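We use cookies to make this site work and to count visits. By staying on this page you agree to our cookie policy. Accept | Settings

Hirkelier Recalls Software Release for Stanumus Two-Arm Robots After Doorway Fault

Update pauses all unattended door work at customer sites; no injuries reported

PRIRSTEAD, 17 Apr 2020 — Hirkelier said today it is withdrawing the current software release for its Stanumus line of two-arm mobile robots after a fault caused one machine to keep driving toward a closed door with its arms extended. The robot struck the door and went on pushing until a staff member pressed the stop button. No one was hurt. The door and one gripper were damaged.

The incident took place at the Purves building in Prirstead, where the robot had been moving supplies between rooms during the evening shift. The company was told the same night and asked all customers the next morning to stop using the robots for any task that involves opening or passing through a door without a person present.

Hirkelier has since traced the fault to the part of the software that decides how far the robot is from a door before it reaches for the knob. In a narrow hallway with strong light behind the robot, its own shadow can fall across the lower part of the door. In the withdrawn release, the distance estimate could be thrown off when this happened. The robot took the door to be farther away than it was and did not slow down.

A second check should have caught the mistake. Sensors in the wrists measure force and are meant to stop the base when a gripper meets something solid. That check was switched off while the robot was in its approach stage, and the robot had not yet left that stage when it hit the door. The setting was changed in November to cut down on false stops over uneven floors. The review found that the change had been tested on open floors and ramps but not in front of doors.

"The wrist check should never have been off while the base was moving," said Visitación Figueroa, head of product safety at Hirkelier. "We made that change to fix a nuisance, and we did not look hard enough at what else it touched. Customers who were told these robots would stop on contact were told something that was not true in this case, and we have apologized to them."

The fault affects robots running the withdrawn release with both arms fitted. Up to 200 machines are in that group. Single-arm models use a different approach routine and are not affected. Robots that do not handle doors can stay in service, but Hirkelier asks that they be moved to the earlier release as well.

The company repeated the Purves conditions in simulation to find out when the fault appears. Engineers built a set of hallway layouts with different wall colors, floor finishes and lighting, each ending in a closed door, and ran the withdrawn software in 1,000 trials. The robot failed to slow down in time in 31 of them. All of the failures were in layouts where a shadow reached the door.

The same layouts are now being used to test the corrected software, and every future release will have to pass them before it is sent to customers. 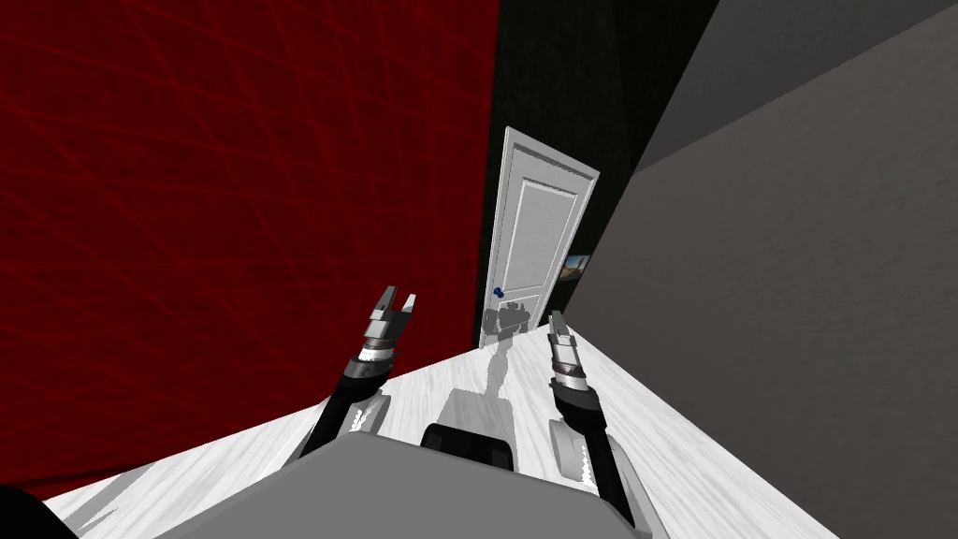

Credit: Hirkelier. Computer-rendered view from the simulation test program, looking over the robot's arms toward the door. Free for editorial use with this release.

The corrected software makes two changes. The wrist force check stays on whenever the base is moving, with no exceptions that a customer or installer can set. The robot must also slow to a walking-aid pace before it raises either arm toward a door, whatever its distance estimate says. Hirkelier expects some customers will see more false stops than before and has asked them to report these through the usual support line.

"Slower is fine with us," said Aisling Ní Chonaill, who manages operations at Purves. "Our people need to know that if they are on the other side of that door, the machine is going to stop. We will take it back into the hallway when we have watched it do that ourselves, on our own doors."

Purves has kept its robot out of service since the incident. The damaged door has been replaced at Hirkelier's expense.

What customers should do

Stop all unattended door tasks now. Check the release shown on the robot's service screen and, if it is the withdrawn one, return to the earlier release using the steps in the notice sent to site contacts. Do not try to turn the wrist check back on by hand, as the setting does not hold after a restart. Sites without a trained contact can ask for a visit at no charge.

Any site that has seen a robot touch or push a door, even lightly, is asked to save the robot's logs before making the change and send them to the product safety team.

About Hirkelier

Hirkelier designs and services mobile robots for indoor work, including the Stanumus line. The company is based in Prirstead.

Media contact: Hirkelier Press Office, Prirstead

Recent releases

Hirkelier Moves Customer Training Online
Stanumus Single-Arm Model Gets Longer Battery Life
Hirkelier Opens Repair Center in Prirstead
Visitación Figueroa Named Head of Product Safety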